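How I Taught a Policy to Open Drawers Without Ripping Them Off the Table

If you've ever tried to get a robot to open a drawer, you know the two ways it goes. Either the fingers slip out of the handle and the arm sails backward with nothing in hand, or they hold on so well that the whole cabinet comes along for the ride. I spent most of July going back and forth between those two, and this page is the write-up I wish I'd had at the start.

The method is called Dimness. It came out of our little group at Grellport and the idea is simple: while the policy is learning, we turn down how much it trusts the camera as the fingers get close to the handle. Far away, the camera is great. Up close, the hand blocks most of what matters, and a policy that keeps staring at pixels starts making stuff up. So we dim them. That's the name, sorry, I know.

What you need before you start

An arm you can run in impedance mode (stiff position control will make you miserable), a hand with more than two fingers, one fixed camera, and something with a drawer. You'll also want joint torque readings at a decent rate. Ours get logged at 100 Hz and I wouldn't go much lower, the contact blip is short and you'll miss it.

For the drawer, pick one with a slot or a cutout instead of a knob. Knobs are a different problem. With a slot the fingers have to go in and hook, and you get a nice clear torque signal when they catch. I'd also go for a box with a bit of weight to it, and do your first runs without clamping it down. I know that sounds backward! But an unclamped box punishes bad pulls right away, and you want those in your data.

Step 1: Collect the demos

We used 86 demonstrations, all done by hand guiding. Start each one from a different arm pose and shift the box a little between runs. A few inches and a few degrees of turn is plenty.

Do the pull slowly. My first batch was way too snappy and the policy learned to yank, and I threw out the lot on a Tuesday night in a very bad mood. What you want is: approach, touch, settle, hook, then a small pull. Stop as soon as the drawer has clearly moved. You don't need full opens in this set, the partial ones teach the contact just as well and they're much quicker to reset.

Save the torque stream and the images with the same clock. If you only take one thing from this page, make it that. I had an offset between the two for a whole week and couldn't work out why the policy kept closing its fingers early.

Step 2: Mark the contact

Next you need one label per demo, the moment the fingertips first press on the drawer front. You can do this by hand, but it gets old fast. I wrote a small script that looks for the first bump in the wrist torque after the hand slows down, then I scrubbed through and fixed the ones it got wrong. Mostly those were demos where I'd bumped the arm with my elbow while guiding.

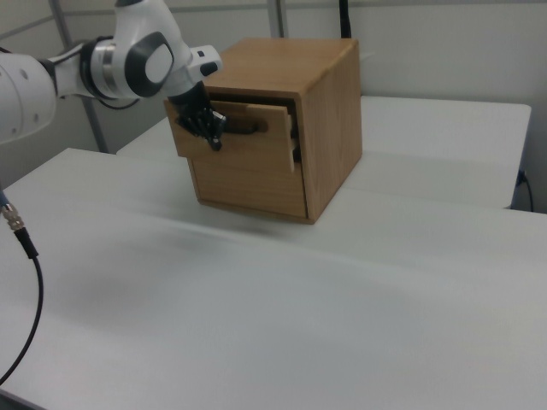

Once the contact times are in, build the dimming curve. It's a single number per time step that multiplies the image features before they go into the policy. It sits at one while the hand is far off, slides down as contact gets near, and stays low for the hook and the pull. I use a plain cosine ramp over 30 steps. I tried fancier shapes and couldn't see any difference worth the trouble.

One thing that bit me: don't take the curve all the way to zero. Leave a little image signal in there or the policy can't tell when the drawer has come forward, and then it just keeps pulling. Mine bottoms out at a tenth.

Step 3: Train it

There's nothing exotic about the training. Image encoder, a small torque encoder, glue the two together, predict a chunk of 8 actions at a time. If you already have an action-chunking setup, you can drop the dimming multiplier in with a couple of lines and leave the rest alone.

At run time you don't have contact labels, of course, so you need something to stand in for them. I train a tiny extra head that guesses how close contact is, from torque and hand pose only, and feed that guess into the same curve. Keep images out of this head. The first version had them in, and it would decide that contact had already happened whenever a shadow fell across the front of the box. Took me ages to spot – I was sure it was a bug in the ramp.

Watch the guess during training, not just the action loss. The action loss goes down nicely even when the contact head is garbage.

Step 4: Try it on the arm, gently

Turn your stiffness down before the first real run. Lower than feels right. If the hand misses the slot and lands on solid wood, you want it to sort of lean there and wait for you to hit stop.

Put the box where it was for most of the demos and let it go. What I look for, in order: does the hand slow down before it gets there, do the fingers settle before they curl, and does the pull start only after the torque has picked up. If the pull starts early, your contact head is jumpy and a short moving average on its output will usually calm it down. If the fingers never curl at all, check your hand pose units. (Radians. It was radians.)

When that works, start moving the box around. I'd change one thing at a time, turn first and then distance, so you know which one broke it.

How much does it help?

On our setup, quite a bit. The same network with no dimming would find the slot okay but fumble the hook, and you could see it sort of pawing at the front panel. With dimming on, the hook is the part I worry about least. The failures I still get are mostly on the approach, when the box is turned far enough that the slot is hard to see from the camera at all, and dimming can't do anything for you there.

I also ran it on the Urorley hinge-door box, using the same curve and fresh demos. It worked on the first training run, though the ramp really wants to be longer because the hand comes in at a slant. I haven't tuned that yet.

Stuff I'd still like to try

A second camera low down and off to the side, for the approach problem. Training one policy on drawers and doors together. And I'd like to find out whether the dimming can be learned along with everything else. My one go at that ended with the network setting it to one everywhere and ignoring torque completely, so some kind of nudge is needed.

The label script and the curve code are in the Hashmi folder on our shared page, along with the stiffness settings I use. If your torque readings are noisier than ours, change the bump threshold first, it's the number at the top of the script.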